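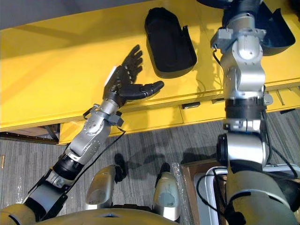 Both arms out over the yellow table, black shells within reach.

Zeveck Two-Arm Bench Robot: See It Run

The Zeveck is a two-armed robot with a five-fingered hand on each arm, set up to handle light molded parts at an ordinary work table. We bring it to open days so that people who pack, sort and inspect parts for a living can stand next to one and watch it for as long as they like. Please do. It's a lot more fun in person than on a spec sheet!

At a glance
Model: Zeveck, bench version
Arms: two
Hands: five fingers each, black
Demonstration parts: black molded shells and trays
Rated reach cycles between hand inspections: 2,000
Warm-up before first run: 20 minutes
Demo software: Yensuk 11

What the demonstration covers

The job is a plain one. Black trays with rounded ends are laid out on the yellow bench, and the task is to get a hand to a tray, take hold of the rim and move it. Simple for you and me, but a smooth, curved part with a thin rim is a tough thing for a robot hand, and this is the job visitors ask us about more than any other. Fingers have to get over the lip without shoving the whole thing across the table.

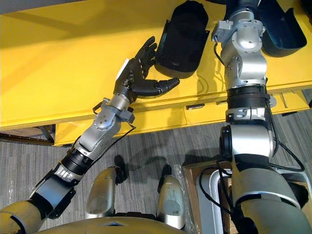 Yensuk lets the operator choose how fast each arm approaches a part, and we run the slow setting first. At that speed you can follow each joint, see how the wrist lines up before the fingers do, and ask for a stop whenever you want a closer look. Then we turn it up a bit. People tend to lean in at that point (so do we, after all this time), so there's a line on the carpet to stand behind.

The two arms can be given separate jobs or share one. For the open day we keep both programs loaded and switch between them, and if your own work is closer to one than the other, just say so and we'll spend longer on it. 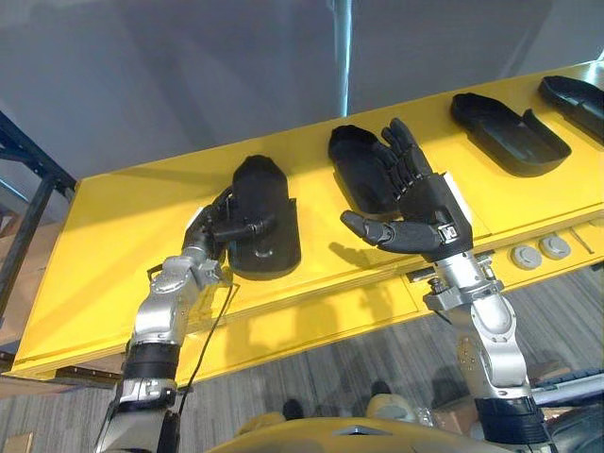 Drillarano, 5 February 2025

Our winter open day at the Drillarano workshop was the first with the trays set out in a row along the bench. It gives the robot a fresh part to go to each time, and visitors get a much better idea of how the arms share the space - where one waits, where the other works, how close they come. We liked it so much that the row is now part of the standard demo.

Questions we heard a lot that day:

Can it work at my own table? Usually, yes. Send us the height and depth of the table and we'll check it against the reach chart.

Does it need special trays? No, but shiny parts take longer to set up than matte ones. Bring a few of yours along and we'll try them.

How long does it take to teach a new part? For a simple tray, plan on a morning. Deep or lopsided shapes take longer.
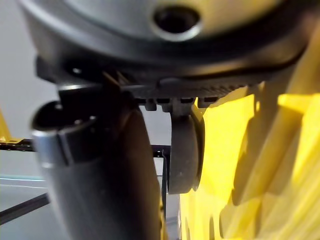

Getting in close is worth the trouble. From across the room you mostly notice the arms, but the small hardware is where the hours went, and we're happy to pause the run and talk through any part of it.

Wolley stand-alone cart

The Wolley cart is sold separately and carries the controller, spare cables and a drawer for finger covers. It rolls on carpet without a fuss. If you already own the older cart, the Zeveck controller will fit with the adapter plate.

Come and see it

The next open day at Drillarano is planned for May. Entry is free, and sample parts are welcome as long as each one weighs under 1,000 grams. Wear flat shoes and leave large bags at the front desk. To book a longer session with your own parts, use the visit form and pick "Zeveck bench demo" from the list.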